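Home | Kitchen | Workshop | Garage | Tips | About

Bench Tips for Two-Arm Robot Software
1 Aug 2021

I've been running a pair of arms over a snack table at the Mackay workshop since February, and most of what I've learned has been on the software side. Bottles in the rack, tray in the middle, basket next to it, then go!
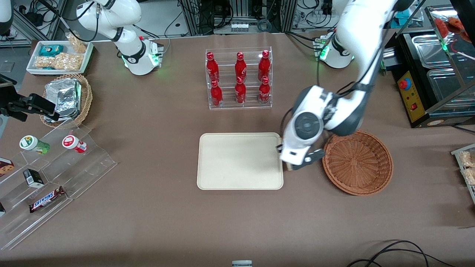 Name your places before you name your moves

I used to hard-code coordinates right into every routine, and then I'd shift a basket by an inch and spend the evening hunting for the numbers. Now there's one little file with "tray," "round basket," "rack top" and "rack bottom" in it, and everything else looks them up. I keep mine in Jetetti, but a plain text file works fine (I did that for 14 weeks).

Clear stuff needs its own settings

Acrylic is a pain for depth cameras. My planner kept thinking it could reach straight through the rack, so I gave up on sensing it and drew it in as a solid box, a bit bigger than the real thing. Same for the stepped shelf. The crinkly clear bags I leave to the color camera, with the confidence cutoff set at 79 percent. At 92 it skipped half of them.

Slow down near the edges

Full speed over the open tabletop, a crawl for the last couple of inches. If a gripper has to come down beside a tray, I add a waypoint straight above the spot so it doesn't swing in sideways and shove the whole thing. It costs a second or so per pick and I don't miss it.

Give each arm its own half

Flutberg's planner will happily cross the arms over each other if you let it. I split the table down the middle and make an arm ask before it goes over the line. A simple lock does the trick, and remember to release it when a move fails!!

Save every log

Mine are up to 1,224 runs and take up hardly any room. Put the settings file in the same folder as the run, or you'll be guessing later on. Next month I'm moving the whole pile over to Grikolholm's viewer, so if you've tried it with two arms, leave me a comment.

14 comments | Share | Print

Contact | Copyright 2021 | Back to top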